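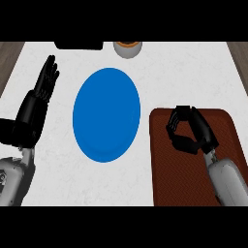 **Saturday hours are back at the Anthorpe hardware store**

If you've walked down Mill Street lately you'll have seen the paper come off the windows. Zarari Hardware is open again, and from the first weekend in July it will be open Saturdays until 2, which we haven't had since the old owners cut back. I went in on Thursday for one hinge and stayed for most of my lunch break!

Bijan Bagheri bought the place in the spring and has kept nearly everything people asked him to keep. Loose screws are still sold by the scoop. The key machine is still at the back, by the paint, and it still makes that awful noise. What's new is the repair counter, where Janka Ondrejka will look at lamps, fans, toasters and anything else with a cord. She charges $40 for most jobs and tells you first if she thinks it isn't worth fixing. She talked me out of repairing a box fan and into cleaning it, and I went home happy.

There's a special-order book now, too. You write down what you want, leave a phone number, and the order goes out to the warehouse in Vunham every Monday morning. My neighbor Jairo Correa has been driving to Vunham himself for furnace filters (79 miles there and back, he keeps track) and he put his name in the book the minute I told him about it. His filters came that same week.

Some practical things people have been asking me:

- The side door on Anthorpe Lane is open again, and it's the one without steps.
- Store accounts from before the sale carry over, but you need to stop in and sign a new card.
- Gift certificates from the old store are good through the end of the year.
- Propane exchange isn't set up yet. Bijan is hoping for August.

They're also looking for a part-time person for Saturdays, ideally someone who can lift bags of softener salt and doesn't mind mixing paint. Ask for Bijan, or leave a note at the register if he's out on a delivery.

I'm so glad to have this store back. Garden hoses are by the front window, and the good rakes are already going fast.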